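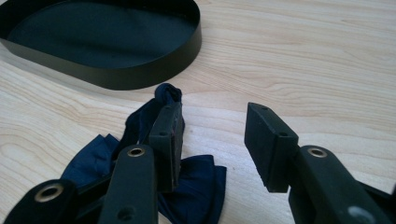

Figure 1. Hand-held gripper at a piece of navy blue fabric, black tray at the upper left.

Hirnadwood project – second progress report to Vekeck
Prepared by Ruba Obeidat, Istent
Period covered: up to the end of February

1. Status of the work

The project has two software work packages. The first is the perception module, which must find small soft items on a table and propose a place to grasp them. The second is Yammine, our tool for cutting, checking and labeling the recordings made with the hand-held gripper. Yammine is on schedule. The perception module is behind the plan by three weeks, and the reasons are given in section 3.

2. Recordings and labeling

In the proposal we promised 3000 labeled recordings by the end of the project. At the moment of writing, 877 have passed all the checks in Yammine and are stored in their final format. The number is lower than I had hoped for at this stage, but the speed of labeling has improved after we changed the way a grasp is marked. Before, the person had to mark the first and the last image of the closing movement by hand. Now the software proposes both from the distance between the two finger pads, and the person only corrects them.

The proposal of the software is good when the pads close on something thick. With thin fabric it is often too late, as the pads come almost completely together before the movement stops. We keep these recordings in a separate list and a person looks at each of them.

We also corrected an error in the time stamps. The image stream and the motion stream started from different clocks, and the difference grew during long recordings. All older recordings were processed again with the corrected version.

3. Perception module

The segmentation works well for items which are lighter than the gripper. Dark fabric is more difficult. When a fold touches a black finger pad, the module sometimes takes the two as one object, and the grasp point is then placed on the pad itself. We now use a fixed mask for the fingers, calculated from their opening, and remove this area before the segmentation starts. This solved the larger part of the cases. It did not solve the cases where the fabric is partly behind the finger, and there we need a model which can guess the hidden part.

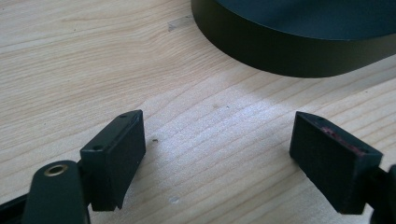

Figure 2. Both finger pads over the bare tabletop, with no object between them.

A second problem is the false detection on an empty surface. The wood has long, wavy grain lines, and the first version of the module reported edges of fabric where there was only grain. Shadows next to dark objects gave the same result. We have added views with nothing between the fingers to the training set, with the label "no grasp", and the planner can now receive this answer and wait. Before this change it always had to receive a point, also when there was none.

4. Planning and control

There is little to report in this part. The planner accepts the new answer format and its tests pass. The speed limit for closing the fingers is now a value in the settings file – until now it was written directly in the code in 2 places, and they did not agree.

5. Next period

We will continue the labeling, and I will begin the work on partly hidden fabric. The version of Yammine with the new marking method will be delivered to Vekeck together with a short manual. I do not ask for a change of the budget. I do ask for an extension of the perception milestone by three weeks, and I would be thankful for a written answer before we fix the plan for the evaluation.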